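Drying rack in the sink or on the counter?

KeyvanTabrizi
May 27, 2022
We're nine years into this marriage and the argument of the week is where wet dishes live. I say the rack goes in the sink, where water already knows the way out. My wife says a sink with a rack in it is a shelf. We paid $1,690 for the counter and I'd like to look at it now and then – not at a colander.
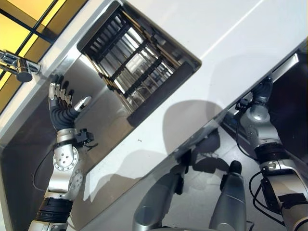
naddale77
Your wife is right. The first time you need to drain pasta you'll be standing there with a boiling pot and nowhere to go. Counter rack, tray under it, done.

KeyvanTabrizi
We have pasta maybe twice a month. I'm not giving up two feet of counter for spaghetti.

Abbas Shokri
In the sink, but only if you empty it every night. Mine went in "for the weekend" last July and I haven't seen the drain since. Also, dry the rack itself once in a while or it gets slimy underneath.

mazandarani_m
Towel. Fold it in half, dishes on top, towel in the wash. I've spent $0 on racks and have no opinions to defend.

naddale77
A damp towel on a counter all day is how you get that smell.

mazandarani_m
What smell

Abbas Shokri
If you wash up by hand, wear gloves and use hotter water. Everything dries faster and the rack question shrinks a bit. 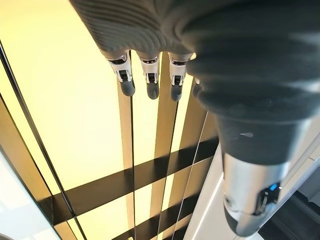 Gray ribbed knit, close up.

KeyvanTabrizi
She has read the thread. The rack is on the counter. I'm told this is a trial period.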